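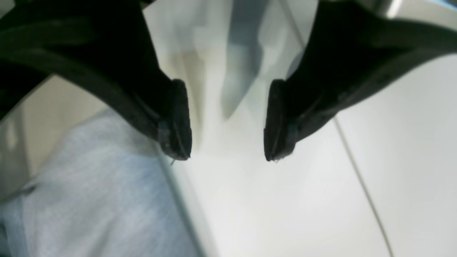
3. Premier réglage de votre moulin à grains Gramine

Vous avez monté la trémie et fixé le moulin au plan de travail : bravo, le plus long est fait ! Il reste à trouver la mouture qui vous plaît, et c'est franchement la partie la plus amusante. Comptez une petite demi-heure la première fois, un peu moins si vous avez déjà utilisé un moulin à meules.

3.1 Rodage des meules

1. Tournez la molette vers la droite jusqu'à entendre un léger frottement, puis revenez de deux crans.
2. Versez 600 g de riz blanc rond dans la trémie (le moins cher fera très bien l'affaire).
3. Mettez en marche, moteur à vide d'abord, puis ouvrez la trappe. Le riz ressort gris, c'est normal. Jetez cette première farine.
4. Éteignez, débranchez, ouvrez la chambre et brossez les deux meules à sec.
5. Essuyez l'extérieur du carter avec un chiffon doux en coton, sans produit.
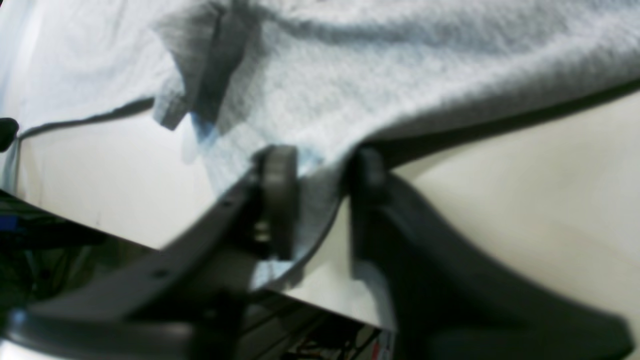
6. Refermez la chambre et serrez la vis papillon à la main. Pas de pince, le filetage est en laiton !

ATTENTION - Ne passez jamais les meules sous l'eau. La pierre boit, sèche mal, et la farine colle ensuite pendant des semaines.

3.2 Choisir sa mouture

La molette compte 10 positions. De 1 à 3, vous obtenez une farine fine, idéale pour les brioches et les génoises. De 4 à 6, une farine de campagne avec du caractère - notre préférée pour le pain au levain. Au-delà, ce sont des semoules et des grains concassés, parfaits pour le porridge du matin.

7. Commencez en position 5 avec du blé tendre bien sec.
8. Prenez une pincée de farine entre le pouce et l'index. Si elle est tiède, tout va bien ; si elle est chaude, desserrez d'un cran et attendez quelques minutes.
9. Notez la position et le grain dans le tableau en fin de guide. Vous serez ravi de le retrouver en février, quand vous ressortirez l'épeautre !

Remarque : le modèle Fundham, plus puissant, moud jusqu'à 4000 g d'affilée. Avec le modèle Hindine, faites une pause après chaque trémie pleine.

3.3 Grains gras et petites graines

Le lin, le sésame et le tournesol encrassent les meules. Mélangez-les toujours à un grain sec, une cuillère pour un bol, et terminez par une poignée de riz. Le millet et le teff passent très bien seuls, à condition de fermer la trappe à moitié.

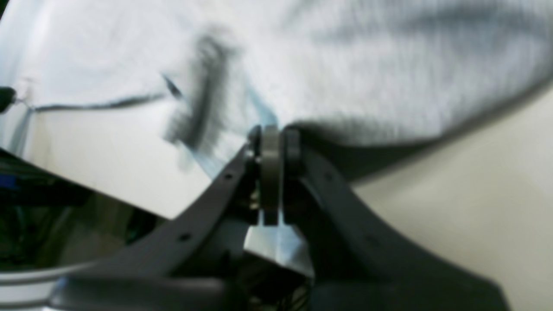
Besson nous écrit qu'avec du maïs à pop-corn il vaut mieux concasser une première fois en position 9, puis repasser le tout en position 4 : la polenta y gagne beaucoup en régularité. Nous avons essayé, c'est délicieux, et le moteur force nettement moins.

10. Pour le maïs, procédez donc en deux passages, en vidant le bac entre les deux.

Les meules de rechange portent la référence 995.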